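Features / Automation & Software

The Planner That Learned to Say No 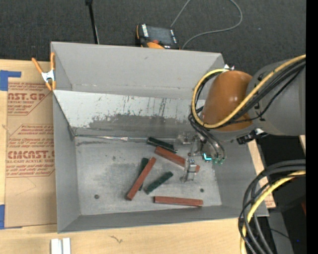

According to Issa Masri, most picking software fails because it is too polite. It receives a list of grasps from the vision side, takes the one with the highest score, and goes. If one part lies on another, the score does not know it.

Rastix, the planning package he has been writing for 2 years, begins with a different question. Before any motion is computed, it asks which part in the bin is free to leave. Red and green bars of the same shape are a good test for this. A bar alone on the floor of the bin is easy. A red one leaning over a green one is already a small problem of order, and the red must go first.

The older tool, Totorov, made 900 grasp candidates for each view and checked them all against the bin walls. Rastix makes 20. It spends the saved time on the way out, where the fingers can touch a neighbor or the hose can rub on the rim. The average planning time is now 133 milliseconds, and when no candidate is good enough the program returns nothing and asks for a new view.

This last habit was not liked in the beginning. Þórarinn Riis, who wrote the perception part, wanted the arm to always try something. The two argued over it for most of January — by message, mainly, and often late in the evening. In the end the refusal became a setting with a threshold, and Riis himself keeps it quite high.

Scratched metal remains difficult. A dark smudge can look like the edge of a dark green bar, and the depth data near a shiny seam has holes. Riis is training the detector again with more of such surfaces, and the next version will report how sure it is of each edge separately.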